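The word on the blanket

I have been trying to work out when "handmade" stopped being an apology. When I was small it was something you said quickly, looking at the floor, while handing over a jumper with one sleeve longer than the other. The shop version was the good one. The handmade version was what you got when the money had gone on the boiler.

Now it is printed on things. I mean that literally. There are mugs with it stamped on the base, soap with it pressed into the top, and bedding that says it over and over, stripe after stripe, in case you roll over in the night and forget.
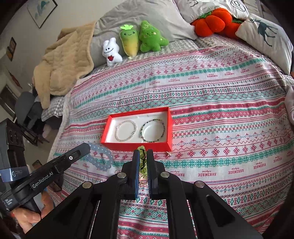
But some of us still make the stuff, and we need a word for it, wrote Orsolya under the first version of this piece, and if you take "handmade" away from us because a blanket factory got hold of it, what exactly are we meant to put on the label?

A fair complaint, and one I have been chewing on since October. I don't want to take the word from anyone who threads her own beads. I would just like it back from the rest of them.

Take Hotden, the gift shop that opened where our bank used to be. It has a wall of bracelets under a sign reading "Made by real hands". I have looked at that sign a good deal, having little else to do while the bus fails to come, and I still can't think what the other sort would be. Nearly everything cheap has been through somebody's hands, usually a lot of them, usually quickly and for not very much. The plastic bucket I keep under the sink was picked up, checked, stacked and wrapped by people. It makes no fuss about it.

What the sign wants me to picture is one person at a window with a cup of tea, choosing each bead in a good mood. For this picture I am asked to pay £31. The same shop has a basket of bracelets by the till at a much lower price, with no sign at all, and I would not like to be tested on which is which.

I did once try the real thing. I sent off for a kit from a firm called Kendano, which promised 600 beads and "an evening of calm". The beads were all there, I suppose; I found a fair few of them with my bare feet over the following winter. The calm had been left out. By ten o'clock I had a string that would go round a wrist, provided the wrist belonged to a doll, and a knot that came undone whenever anyone admired it. I gave it to my niece, who was five and knew no better. She wore it until it fell apart at breakfast, and then asked if she could have one from the shop.

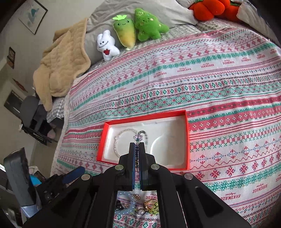
Small beads on a strand, with a pale lavender bead or charm at the top.

So I know what the work is worth, or at least what it costs in lamplight and bad language. It costs far more than anyone charges. At the Dobos craft fair last summer I asked a woman how long one of her necklaces had taken, and she gave me the look you'd give a child who has asked how much you weigh. Then she told me, and I did the sum on the walk back to the car, and wished I hadn't. She would have done better delivering leaflets.

This is my quarrel with the blankets and the mugs. They have borrowed her word and are using it to sell things at a price she can't touch. Online it is worse. I typed "handmade bracelet" into a marketplace called Flinovent and was offered roughly 3000 of them, many in identical photographs, several ready to go out by the hundred. I am willing to believe in a very busy person with a very big window. I am less willing to believe she has the same thumb in every picture.

As for the label, my suggestion to Orsolya is a dull one. Put your name on it, and the town, and how long it took. "Four hours, mostly at the kitchen table" would get my money sooner than any amount of brown string and curly lettering. Put the mistakes on as well, if there's room. I'd have bought that jumper with the long sleeve, years too late, from anyone who still had one.

My niece is eleven now and makes her own. She charges me full price and won't do refunds.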